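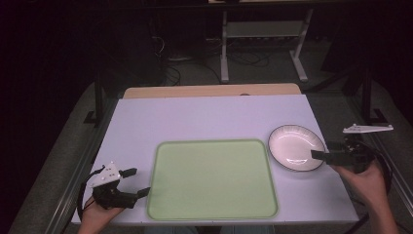

Neville Greenwood wrote to ask whether the green tray and the round dish have to be hired together, as he only wanted something to put the sandwiches on and already had, in his words, more dishes than a man living alone could ever explain. They don't, Neville, and thank you for asking, as yours was the third message on the same subject in November and it made me sit down at last and write this page properly.

We are Fitton, a small tableware hire shop in Flollemgate, and what follows are the questions we get most often about trays and dishes. I've answered them the way I would if you came in and stood at the counter, which means some of the answers go on a bit. Do skip to the one you need.

## Can I hire a single tray?

You can. There is no minimum order on trays or on round dishes, and a single tray for a birthday tea is every bit as welcome as a stack of them for a wedding. The only things we keep together as sets are the cups and saucers, and that's for our own sanity at washing-up time.

The stock list stands at 1367 pieces at the moment, counting everything down to the sugar tongs, and 643 of those are plates, dishes and bowls of one sort or another. So if the one you had last time is out, there is very likely a cousin of it on the shelf. Tell us what you're serving and we'll suggest something.

## What is the pale green tray good for?

It's our everyday tray, and I'm rather fond of it. It is plastic, flat across the bottom, with rounded corners and a raised lip all the way round, so a bun that starts to roll will generally stop before it gets to the carpet. People use it for sandwiches, scones, fairy cakes, wrapped sweets, folded napkins and bundles of cutlery. One customer grows cress in hers at home (she bought her own from us, I should say, and didn't just fail to bring it back).

What it isn't so good for is anything straight out of the oven. Please let baking cool on a rack first. A hot tin set down on it will leave a mark, and I've never found a way of getting one out again, though I have tried most of what's under the sink.

## Should I line it?

For dry things, no. The surface is smooth and matt, and it wipes clean without any fuss. For iced cakes or anything with jam, a sheet of greaseproof paper saves you a job afterwards. Cut it a little smaller than the flat part, otherwise it rides up over the rim and looks untidy by the time the second person has helped themselves.

Paper doilies are a matter of taste. My mother would have had them under everything.

## How do I clean the tray?

Warm water, a drop of ordinary washing-up liquid and a soft cloth. Then a rinse, and dry it with a tea towel so you don't get those chalky rings — our water round here is terribly hard. Run your finger along the inside of the rim while you're at it. The crumbs collect just where the wall of the tray meets the floor of it, and they're easy to miss on a pale colour until you tip the thing up and half a flapjack falls out.

No scouring pads, please, and no bleach. If beetroot has got at it, a paste of bicarbonate of soda and water left on for an hour will usually lift most of the colour, and what's left tends to fade by itself over the next few washes. We won't charge you for beetroot. We've all done it.
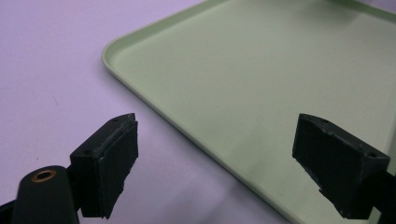
## Will a tray scratch my table?

Not if both are clean. What does the scratching is grit, a stray crumb of sugar or a bit of sand off somebody's sleeve, trapped underneath and pushed along. Wipe the table, wipe the bottom of the tray, and lift it when you want to move it. Sliding is where the trouble starts, especially on white or very pale tops, where every small mark shows.

If it's a table you really care about, put a cloth down. A thin cotton one is plenty. Thick quilted ones look as if they ought to be better, but a tray never sits quite level on them and glasses are a nightmare.

## What about the round dish with the dark rim?

Ah, now, this one gets borrowed more than anything else we own. It's shallow, somewhere between a plate and a bowl, and the glossy inside picks up whatever light there is in the room. Clementines look lovely in it. So do shelled nuts, truffles, sugared almonds, or a few tealights if you are careful and don't leave them.

I'd keep gravy and soup well away. There isn't the depth for it, and someone will have to carry it through a doorway.

## How should I carry a dish with a shiny inside?

By the edge, with both hands, and with your thumbs kept to the outside where you can manage it. Fingertips on a glossy surface show up dreadfully under a dining room light, and you'll find you've polished the thing beautifully at half past five and put ten prints back on it by six.
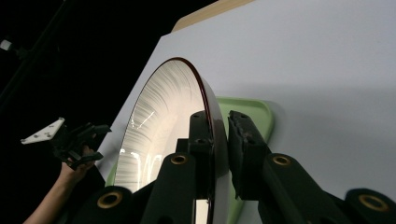

When you come to stack them, put a sheet of kitchen paper or a square of old sheet between each dish and the next. We send them out that way and would be ever so grateful to get them back the same. Don't stack more than you can lift comfortably in one go, and keep the dishes on top of the trays in the box, with the trays flat at the bottom where they can take the weight.

For polishing, a dry, lint-free cloth is all you need. Work from the middle outwards in straight strokes. If you go round and round, you only move the smears about, and I speak as someone who did it that way for years until Czesław Nowicki took the cloth off me at a christening and showed me how his aunt did it.

## How do I set out a small table with one tray and one dish?

Put the tray in front, in the middle, with its long side facing the people who will be helping themselves. Set the dish a little behind it and to one side. I like the right, out of habit, but if most of your guests will be coming from that direction then try the left, so they aren't reaching across the food. Leave a bit of bare table. It's tempting to fill every inch, and then someone arrives with a trifle and there's nowhere to put it.

Refill from the kitchen a bit at a time. A tray that is topped up little and often stays looking fresh, and you'll be left with fewer curled-up sandwiches at the end of the afternoon.

## Can I buy one?

Sometimes. We sell off older hire pieces in the spring, usually with a scuff or two, and we put a note in the window when we do. For new ones we order through Michalski, and they like us to take 100 at a time, so we wait until enough people have asked. Give us your name and we'll add you to the list. There's no obligation, and we don't ask for money until they come in.

## How long can I keep things, and what if something gets broken?

The standard hire is 2 nights, collected after ten in the morning and returned before four in the afternoon. If you need longer, just say so when you book, and unless someone else is waiting for the same pieces we can normally stretch it.

As for breakages, please tell us. It's much nicer to hear it from you than to find a chip while packing for the next customer. Small marks from ordinary use are part of the business and we take them as they come. For a proper break we charge what the piece costs us to replace and nothing on top. Wrap any bits in newspaper and bring them back too, if it's safe to, so I can cross the right thing off the list.

## How do I book?

Come in, ring, or fill in the form on Clustik, where we keep our calendar. The form asks for a delivery address even if you're collecting, and it won't let you past without one, so put your own and write "collecting" in the notes. I have asked them to change that.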